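Penwood Basket Tasks: Frequently Asked Questions
Last updated 15 March 2019

We get a lot of lovely questions about how Penwood learns, mostly from people thinking of joining a recording shift at Durkholm, and a fair few from parents who came to the Eltutham open evening. Shabnam Ghumman and I have pulled the usual ones together on this page. If yours is missing, write to us and we'll add it!

What does the robot learn from?
Examples, and lots of them. A person guides the two arms through a job with baskets, and the joint positions and the camera views are saved side by side. One go at the job, start to finish, is what we call an episode. Penwood then trains on the whole pile of episodes and tries to work out for itself what to do next from what it sees.

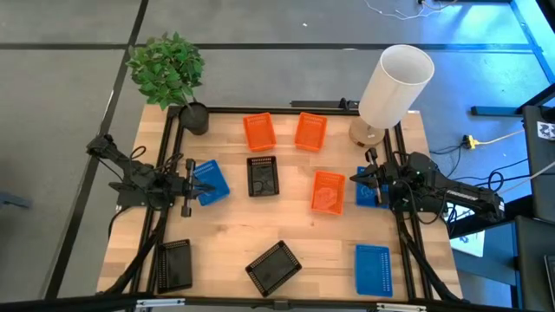 Arms over the baskets, and a much closer view of a gripper at a rim.

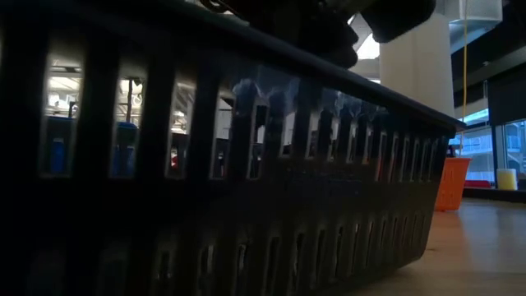
Vicente Salinas wrote to ask whether all that wouldn't be quicker with a proper program: measure the baskets once, tell the arms where to go and be done by lunch. He has a point if the baskets always sit in the same spot. Ours get shuffled between episodes on purpose, and a program that trusts yesterday's measurements will happily close its fingers on thin air. We did write one, Vicente, and it was great fun to watch.

How many episodes do you need?
Our target for the basket tasks is 3000. That sounds like a mountain, but the short ones go by quickly once you've found your rhythm, and we stop for tea.

Do I need to know anything about robots?
Not a thing. You'll have a practice session first, and none of it goes into the training set, so you can be as clumsy as you like. People who sew or play an instrument often take to it very fast (Nathalie Bouchard plays the cello and her episodes are a joy).

What if I drop something or miss the rim?
Carry on! If you miss, open the gripper, back off a little and try again in the same episode. We love these. A robot that has only ever seen perfect grasps has no idea what to do after a bad one. If a basket ends up on the floor, press the discard pedal and start a fresh episode.

Should I go as fast as I can?
Please don't. Steady is best. Long pauses are a nuisance too, as the robot will learn to stop and think in the very places you did. Decide what you're going to do before you press record.

Why bother with different colours?
We want instructions such as "pick up the blue one" to mean something, so colour has to matter in some episodes and be ignored in others. The task card tells you which kind you're doing. Read it aloud at the start; the microphone is on.

Who checks the recordings?
Two of us watch every episode, separately, and mark it keep, fix or bin. "Fix" nearly always means the label is wrong and the movement is fine. If we disagree, Sylvie MacLeod has the deciding vote.

Can I see what my episodes taught it?
Yes, and do come! We run the newest model in front of everyone at the end of each round. The next showing is in June.

Can my school or club use the data?
We hope so. The Talpur set is being tidied up for sharing now. Write to Darlene Bélanger at the Durkholm office and she'll put you on the list.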